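Open Day at the Wunatach Tea Works

I have been wanting to get into the Wunatach building for years. I drive past it twice a week on my way to the dentist's side of town (long story, crowns) and you can smell it from the road with the windows up, a sort of warm hay smell with toast behind it. So when Saskia Tuhiwai from our tea club forwarded the notice about an open day I had my name down before I'd finished reading it. We went on Friday, July 29, 2022, four of us in Dougal's car, and I'm writing this up while I can still remember which room was which.

Getting there and getting in

Park on the Ogilvie Street side. The sign sends you to the front lot, which was full by the time we arrived, and we went round the block three times before Dougal Drummond remembered the other gate. Check-in was a folding table and a basket of hair nets. They split everybody into groups of 14 and gave each group a guide, and ours was Chia-hao Tsang, who has worked on the blending floor for 26 years and talks about leaves the way my uncle talks about trout.

The tour takes just under two hours and there is a lot of standing. Wear the comfortable shoes.

The leaf store

Oh, this room! It's cool and dim and stacked to the ceiling with paper sacks, and every aisle smells different. Chia-hao opened a few sacks and let us put our hands right in. The rolled oolong feels like gravel. The black tea they use for the bottled line is much finer than I expected and it gets under your fingernails and stays there, mine were brown till Sunday.

He told us the store holds almost 2,000 sacks when the summer orders are coming in. June is the worst month, he said, and they were still working through the tail end of it. One of the kids in our group asked whether mice like tea. They don't, apparently, but they like the sacks.

The brewing room

Hot and loud, and we only got to stand on the walkway with ear plugs in, so I missed a good half of what was said. The brewing is done in tall covered tanks and the leaf comes out at the bottom in a big steaming heap that goes off to a farm for compost. I could have watched that part all day. Alistair Innes, who was the fourth in our car, did not care for the walkway and spent most of it looking at the door.

What I did catch is that green and oolong get brewed cooler and shorter than black, same as you'd do in a pot at home, and the timing is fussy. A tank that goes a minute over gets dumped. I asked if that happens much and got a very polite smile.

The bottling line

There's a long window along the corridor so you can see the bottles go by, filled and capped and then off round a bend. We stood there far longer than we were supposed to. Cheng-en Cheung runs this section and came out to take questions, and she was great, really patient with a man who wanted to argue about sugar. Her line does seven different teas, one after another, with a full washout in between. The washouts take up more of the day than the filling does. I'd never once thought about that.

She also explained the Lurik range, their unsweetened one, which had been on sale for only a few months at that point. I've bought it since. The barley one is very good over a lot of ice and not much good any other way.

The tasting room

Up one flight of stairs, and the calmest place in the building. It's more like somebody's kitchen than a lab: a white table with rounded corners pushed up beside a big silver-gray refrigerator, a sink, a kettle, and a shelf of little white cups. Bottles come up from downstairs for tasting and get poured out a splash at a time. Chia-hao had us smell first, then slurp (loudly, he insisted, and Saskia was the only one who did it properly).

The thing I loved most was looking at the colors before anything was poured. I've drunk tea my whole life out of mugs, where it's all just brown. In clear plastic it's another matter. A black tea is nearly red when the light gets at it, and the lighter one beside it was the yellow of good honey. He had us guess the taste from the color and I was wrong on every single one. The palest tea we tried was the bitterest of the lot and left my tongue feeling like felt.

We also tried the same oolong cold from the refrigerator and at room temperature. I would have sworn they were two different teas. The cold one was all grass and the other one had something like peach in it. Dougal said apricot and would not be moved.

Green cap on the amber one, yellow cap on the dark one:

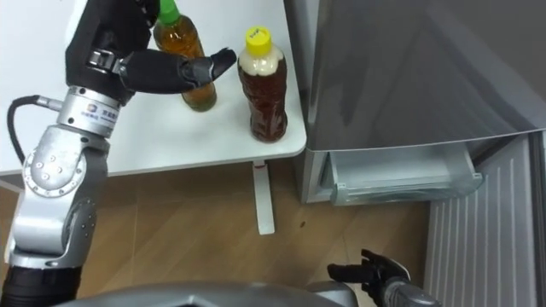
The shop and the Dasach cafe

The shop is one small counter by the exit and it's cash only, or it was that day, so bring some. Loose tea by the bag, the bottled teas singly or by the case, and a few mugs. I got two bags of the rolled oolong and wish I'd gotten four. Saskia bought a case and then had to hold it on her lap all the way home with Alistair's umbrella on top.

We had lunch across the road at the Dasach, which does a noodle soup and a tea egg and not a lot else. Get the egg. They close the kitchen at two, and we squeaked in with minutes to spare.

If you want to go next summer, get on the mailing list at the front desk. The morning groups filled up first and I'd go for one of those, before the brewing room gets really hot.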